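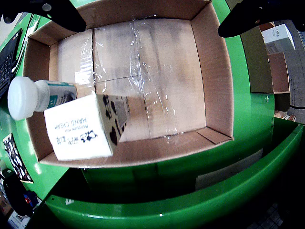 Dendside packing shop takes hand cream orders from Watmont

Thu 20 May

The packing shop in Dendside has started to send out orders for Cabrera, a seller of skin care goods which closed its own storeroom in Watmont this spring. The first 1000 parcels are planned to leave before the end of next week, the shop said in a notice to its customers.

Most of the orders are small. A usual parcel holds a carton of moisturizing hand cream and one bottle, and both go into a plain cardboard box without a printed logo. Customers who order more than 10 pieces will receive them in two boxes, so that the cartons at the bottom are not pressed.

Cabrera told its buyers that prices stay the same. Delivery inside Dendside takes two days, and to Watmont and the villages behind it five days. Parcels can also be picked up at the counter on Stestonik Street, which is open until 7 in the evening – on Saturdays only until noon.

The change was first announced in November, but the opening was moved two times while the shop waited for new packing tables. In that period some buyers complained that bottles arrived with the cap open and the carton stained. The shop now asks that bottles are closed with a strip of tape before they are put in the box, and that paper is added on top if there is space left.

Damaged goods can be returned within 10 days. The buyer should keep the box and the carton and bring both to the counter, or write to the shop and ask for a return label. Orders placed before the move are still handled from Watmont, and questions about them should go to the old address.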